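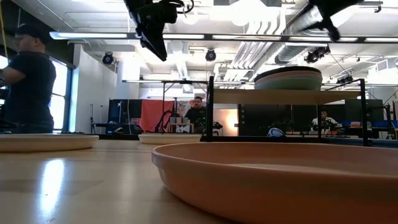
Rarken Serial Compiler

Rarken is a desktop program for authors who publish fiction in installments on their own sites and later need the same text as an ebook, a print interior, or both. It keeps one master copy of each chapter and builds every other version from it. It is made and sold by Isenex and runs on Windows, macOS and most current Linux desktops.

The program is a compiler and a schedule manager. It has a plain editor, good enough for corrections, but most users draft elsewhere and import.

How a project is organized

A project is a folder. Inside it is one plain text file per chapter, a settings file, and a subfolder for covers, maps and ornaments. There is no database. The folder can be backed up, synced or put under version control with whatever you already use, and the chapter files can be opened in any text editor if Rarken is not installed.

Chapters belong to an arc, and arcs belong to a book. A project can hold several books, which is the usual arrangement for a series with a prequel running alongside the main novels. A chapter can appear in more than one book. If a prequel scene is also used as an opening chapter in the first novel, it is stored once and referenced twice, and a correction made in one place appears in both the next time the books are compiled.

Each chapter carries these fields:

Title and optional subtitle
Point-of-view character
Story date, in any calendar the project defines
Publication status (draft, scheduled, posted, withdrawn)
Web note, shown above or below the chapter on the site only
Print note, shown in the compiled book only
Content notice, optional

Story date is separate from publication date. The Timeline view sorts chapters by story date across all books in the project, so an author writing events before and during an existing novel can check which scenes overlap. Chapters with no story date are listed at the bottom of the view and are not placed by guesswork.

Import

Rarken imports DOCX, ODT, RTF, Markdown and HTML. Italics, bold, small caps, scene breaks, block quotes and footnotes are kept. Font choices, colors and manual spacing are dropped. Tabs at the start of a paragraph are removed and replaced with the paragraph indent set in the book style.

A site import reads a standard blog export file and creates one chapter per post. Posts can be filtered by category or tag before import, so announcements and news posts can be left out. Comments are not imported. Links between chapters are converted to internal references if both chapters are in the import – links to anything else are kept as written and listed in the import report.

Scene breaks are the item most likely to need attention. The importer recognizes asterisks, hash marks, horizontal rules and centered ornaments. Blank lines used as scene breaks are flagged for review and are not converted until you confirm them.

Posting and schedule

The schedule holds a queue of chapters and a posting time. At the posting time the chapter is sent to the site through the site's publishing interface, with previous and next links filled in and the contents page updated. The computer does not have to be switched on if the site accepts scheduled posts; in that case Rarken uploads up to 15 chapters in advance and hands the timing over to the site. Without that support, the program must be running at the posting time.

A posted chapter that is later edited is marked as changed. It is not uploaded again until you choose Update Posted. The comparison window shows the posted text and the current text side by side, with changes marked by word.

Early access for paying readers is handled as a second queue with its own offset. The offset is set in days or in chapters, and the two queues can point to different sites.

Compiled formats

EPUB 3. Output is reflowable, with a linked table of contents, embedded cover, and landmarks. Files pass through a validator before they are saved, and any error is reported with the chapter and line it came from.

Print PDF. Interior pages are set at any trim size, with mirrored margins, running heads, folios, widow and orphan control, and hyphenation. Fonts are embedded. Images are checked against a 300 dpi minimum at placed size, and those below it are listed in the print report. Compiling continues with the image as supplied.

Web archive. A set of static HTML pages with a contents page, suitable for hosting a finished serial after the original site is closed.

Manuscript. DOCX in standard double-spaced format, for editors who work with tracked changes. Returned files can be merged back into the project chapter by chapter.

Book styles

The program is supplied with 20 book styles. A style controls body type, chapter openings, scene-break ornaments, running heads, and the layout of front matter. All of them can be copied and edited. Styles are text files and can be shared between projects.

One style, Chaudhary, was drawn up for long novels and is the tightest setting in the set. It uses narrower leading and a smaller chapter sink to hold down the page count, and it is meant for books too thick to bind comfortably in one of the roomier styles. It should be proofed on paper before use, particularly with cream stock.

Sample project

Every copy includes Driltura, a complete short serial in two books with a shared chapter, a custom calendar, footnotes and a map. It is there to be taken apart. The text may be recompiled and altered for practice but may not be published.

Limits

A single book may contain up to 250 chapters. Longer serials should be divided into volumes, which can then be compiled together as an omnibus with continuous or restarted chapter numbering. No limit is placed on chapter length, though the side-by-side comparison window slows down noticeably on very long chapters.

Right-to-left scripts are supported in EPUB and web archive output. They are not yet supported in print PDF. Vertical text is not supported in any format.

Rarken does not design covers. It will calculate spine width from page count and paper thickness and produce a blank cover template at the right dimensions.

System requirements

A 64-bit processor and 4 GB of memory. An internet connection is needed for activation and for posting, and for nothing else. The program does not send chapter text anywhere except to the sites you have entered in the schedule settings.

License

One license covers one author on up to three computers. Pen names do not need separate licenses. Co-authors working in the same project folder need one each. The license does not expire. It includes all updates within the current major version, and later major versions are offered at a reduced upgrade price. Projects made in an older version open in a newer one – the reverse works only if the project was saved with the Compatible option on.

The trial version is the full program with one difference: compiled files carry a line of text on the copyright page naming the software. Posting works normally. Projects begun in the trial carry over when a license key is entered, and books compiled earlier can be compiled again without the line.

Supplied as a download. A printed manual is available separately and matches the help files included with the program, plus an index and a table of keyboard shortcuts.

Related items

Rarken Printed Manual, spiral bound
Rarken Co-author License
Isenex Book Styles, Supplement: Poetry and Verse Novels
Isenex Ornament Set for Scene Breaks
Isenex Series Timeline Charts, blank pad
Rarken Upgrade from Previous Version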